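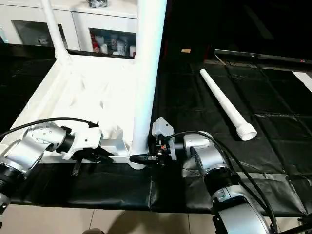
Progress on the Display Stands, December

We've had a good, busy stretch at the Plavden workroom, and your support has a lot to do with it. The padded black mat is on the table now, so the white stands can be laid out on something soft — a small thing, but we're very glad of it! Of the 200 stands promised to Orkholm, 167 are finished. The rest need their poles fitted and a last wipe down, and we hope to start on those Wednesday, once the Grestari parts have been sorted.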